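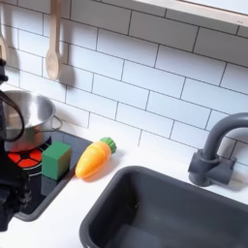 About Rimlow Press

Rimlow is a two-person publisher of serial science fiction and fantasy. We put out long stories in short installments, one chapter at a time, and we love it every bit as much as we did when we started!

We are Thenmozhi Panicker and Anitha Kaimal. Thenmozhi edits and Anitha draws the maps, does the layout and answers the mail (all of it, even the four-page letters about moon phases). We met in an online writing group where everyone else was working on novels and the two of us kept turning in chapter nine of something. Rimlow opened one April with a single story and a mailing list made up mostly of cousins.

That first story was Omerine, and it's still going. It follows a salvage crew living inside the shell of a dead city-ship, and it has a goat in it, which readers ask about more than they ask about the captain. The first book ran to 30 chapters. We have a second serial now too, Wukatura, a slower and stranger one about two sisters who inherit a lighthouse on a sea that comes and goes. If you like a lot of weather in your fantasy, start there.

Both serials share a far-off corner of the same universe, a trading world called Nkuna. You don't need to read one to follow the other, but there are little crossings for people who enjoy spotting them. Look hard at the harbor market in Wukatura and you may run into someone you know.

Chapters are free to read on the site, usually around 2,000 words each, and we collect them into ebooks and paperbacks when a book is finished. The paperbacks have extra maps, a glossary, and whatever deleted scenes Thenmozhi can be talked into sharing. She throws out a lot of good stuff, and Anitha keeps it in a folder.

We read outside submissions every April. Send us the first chapter and a page telling us where the story is headed. Messy is fine, odd is very welcome, and we answer everyone, though it can take us until summer. Please don't send the ending, we want to find out with everybody else.

Our mailing list has 700 readers on it now, and we'd be so happy to have you along. You'll get a note when a new chapter goes up, plus the occasional map sketch. Write back any time. Anitha really does read them.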